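**Rorport, Sep 1, 2026** – Radwan Orthopedics has completed enrollment in a trial of its Oltia brace for adults recovering from a broken wrist. The study includes 262 patients at 18 clinics.

Half will wear the Oltia brace for six weeks. The others will have a standard cast. The main measure is grip strength at six months, with pain scores and return to work also recorded.

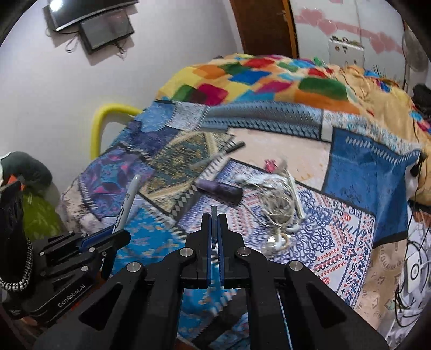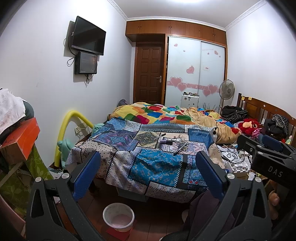
"Enrollment closed ahead of plan, and 226 patients have already had their first follow-up visit," said Ilham Tazi, head of clinical research at Radwan.

Data will be held and analyzed by Gustska, a contract research group. First results are expected in January – the full report will follow after peer review.

The Oltia brace is not yet approved for sale.

Media contact: Brahim Younis, Radwan press office, ext. 3802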